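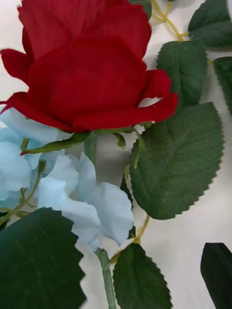

My gripper kept closing too early on fake flowers, and it took me most of November to work out why. I run a little arm called the Grilgate with a wrist camera and a Foltamov depth board, and I'm teaching it to pick stems for bouquets. On plain foam blocks it was fine. On a red rose with light blue flowers bunched under it and big saw-toothed leaves on both sides, it would grab way too soon and fold a petal in half. Sometimes it took a leaf instead and dragged the whole bunch along with it, which was fun to clean up!

If yours does the same, try this before you buy anything.

First, hit the stop button and cut power to the gripper. I skipped that once and got a pinched thumb.

Next, open the log from the last bad grab and look at the distance it reported. Mine said 77 mm every single time, no matter where the stem was — that's a stuck reading. The board had lost the camera and was just repeating its last good number.

Now check the cable where it bends at the wrist. Wiggle it gently while you watch the live reading. Mine froze whenever the wrist turned left. I swapped in a Hellström cable, a bit longer, and left a loose loop at the joint (two zip ties, not too tight).

Then set a timeout. My friend Noemi Yazzie talked me into this one: if the reading hasn't changed in 2 seconds while the arm is moving, the arm stops. It's one line in the config, and it should've been there from day one.

Last, run slow test grabs with the force turned way down. I did 11 on Wednesday night — no folded petals, and one leaf grab that I'm still looking into.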